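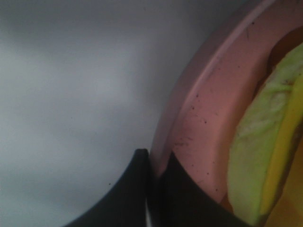

Notes for the Jaltus dish-and-fruit recordings, kept by Rehema Kariuki at Hustora. Please read the part "What changed for the line" before you use the data for a report on productivity. It was not collected for that.

## Summary

Hustora prepares lunch trays for offices and two sports halls, one of them Rullusport. The portioning line has one robot arm, installed in December. The recordings come from the practice station next to the line, where we teach the arm to take hold of dishes and bowls and move them to the next place.

| Item | Value |
|---|---|
| Episodes | 310 |
| Operators | 6 |
| Dish types | 11 |
| Longest episode | 15 seconds |
| View | wrist camera, color |
| Control | by hand, with a leader arm |

## What one episode is

An operator guides the arm to the dish, closes the fingers on the rim, lifts and puts the dish down. The episode ends when the fingers are open again. If the dish tips or the fingers slip, the operator does not start over. The episode is kept and gets the label `slip`.

The labels are:

- `ok` – the dish arrived standing
- `slip` – the rim left the fingers at least one time
- `stop` – the operator ended it early

The operator writes the label directly after the episode. A second operator looks at every `stop`, because in the first week we used this label in different ways. Those early labels are corrected now.

## Known problems with the pictures

The camera is very near to the fingers, so the fingers are often out of focus. With wide dishes you will see only a piece of the rim, and the far side is never visible at the moment of the grip. If your model needs the full outline of the dish, take it from the approach, before the fingers close.

Old dishes have specks and scratches. We did not remove them from the set, and we ask you not to filter them out. The dishes on the line are also old.

Light is from the ceiling only. Episodes made after 4 p.m. are more gray. I did not correct the colors.

## What changed for the line

Before the arm, two people stood at the portioning line for the full shift and moved dishes from left to right. It is a small movement, but the shoulder feels it. Now one person stays at the line and the other is at the practice station or at packing, and they change places after the break. No one lost hours. Some people lost the place where they liked to stand, and I think this should be written too.

The operators in this set are the same people who did the work by hand. They were asked, and they are paid the normal rate for recording. Two colleagues said no and stayed at packing, with no consequence for them.

There were complaints and I list the ones which are still open:

1. The arm waits when it is not sure, and the person beside it must wait also. This makes the work feel slower than before, even on days when it is not.
2. Talking is more difficult, as the second person is now further away.
3. The shift plan still says "portioning" for the practice station. New people do not understand it.

## Privacy and use

No faces and no voices are in the set. Operators have a letter in place of a name. The list which connects letters and names is on paper in the office and is not shared. Please do not compare operators by number of slips. We agreed this with them before the first recording, and it is a condition of use.

## Changes

- **v3** – labels `stop` checked again, two empty episodes deleted
- **v2** – deep bowls added after a request from Ndung'u, who runs the evening shift
- **v1** – flat dishes only

## Contact

Write to Rehema Kariuki through the Hustora office. I answer in the morning, before the line starts. If you find a wrong label, send the episode number and the label you think is correct. Cup handles will be in v4.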